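Wk 5 – packaging & shelf life, notes for Tuesday group

Bring the Bevan reader, pp 60 onwards. Skip the bit on tin.

**Barrier** = how well a pack keeps out air, moisture, light. Cardboard on its own – poor. Needs a liner. Clear plastic lets light in, so colour fades and fats go off sooner. Thickness matters less than poeple think.

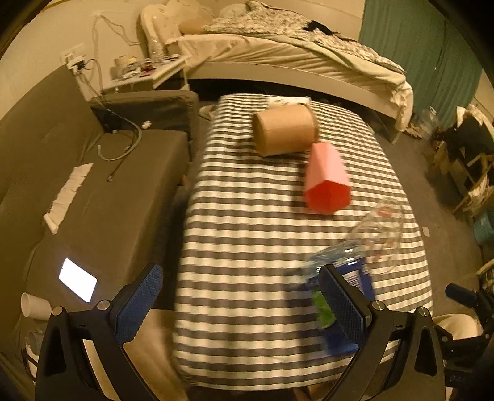 Lowri Maddocks asked whether a liner still counts as recyclable once it's glued in. Depends on the council – check your own before writing it up.

**Headspace** – the gap at the top. Too much = stale faster. Too little = seal trouble.

Task: one pack from home, 11 lines max, name each layer. Hand in at room 601, late ones to Wyn Edwards.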